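Vasham travel clothesline, 2 trips in

Bought this in May for the Orna walk, used it again in Gistodbridge. Braided, no pegs needed, you just poke the sock thru a loop. Holds some 10 socks and a shirt before it sags – wet jeans, forget it.

Suction cups are useless on tile. Hooks are fine. Wish it was longer.

Packs down to nothing, I keep mine in a small drawstring pouch, dark blue with flowers.
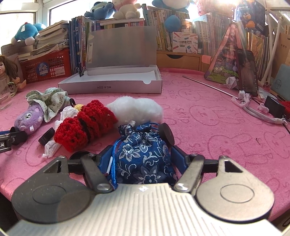

Verdict

Good for the price. Skip the cups, tie it to somthing solid.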